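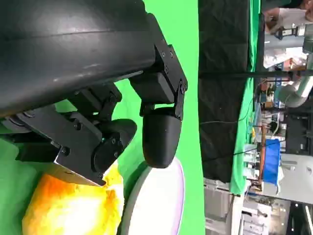 Against the good plates

By Harriet Benavides

My mother owned 18 dinner plates that were never, to my knowledge, used for dinner. They lived behind glass and came out once a year to be washed, dried and put back, like prisoners getting their exercise. We ate off whatever the servo was giving away.

I inherited the lot in March and moved them straight into the everyday cupboard. My sister has barely spoken to me. A dealer had offered $400, she said, and I was putting Vegemite toast on them.

I was. I also put one under a pot plant, which I concede was provocative.

The argument for good plates is that some occasion will turn up and deserve them. My mother waited 6 decades for hers and the closest she got was a visit from the bishop, who only wanted a cup of tea. Meanwhile the rest of us chipped our way through the ugly ones – and remembered every meal.

Two have broken so far. I swept them up and had my lunch off a third.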